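Laundry & Linens > Folding and Storage
Tagged: folding, baskets, small spaces

How do you keep one side straight when folding stretchy cloths?

Bustari_home
I finally gave laundry its own table and I love it! I fold everything there now. My trouble is the red ones. I pull the top edge over and get a fold that slopes, and then everything after it slopes too. I also can't decide if the finished pile should stay on the table or go someplace else. Any tricks welcome, I have 179 cloths and towels to get through before my sister's party (yes, really).

Kirsten Grímsdóttir
Oh, I love this kind of job! Lay the cloth flat first and smooth it from the middle out with your palms. Then take both top corners at the same time, pull the edge snug, and bring it down in one go. If the fold slopes, open it up and start over, it only takes a second. I keep unfolded things in a basket in the far corner and folded ones stacked to the right, so my middle stays free for the next one.

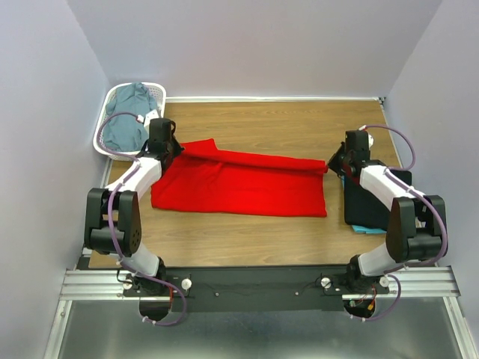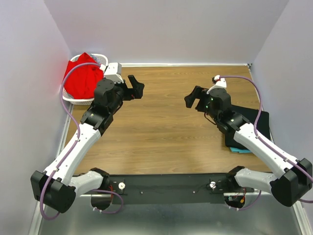
First: red cloth with its top edge pulled into a band. Second: red in the basket, folded black and teal-blue on the right.

The dark ones were a breeze. I do them in fours and then take a break with coffee!

mamton4
just roll them

Kincaid
Rolling works for hand towels but mine come undone in the drawer. I'm with Kirsten on the two corners. Try ironing one first and see if it behaves better.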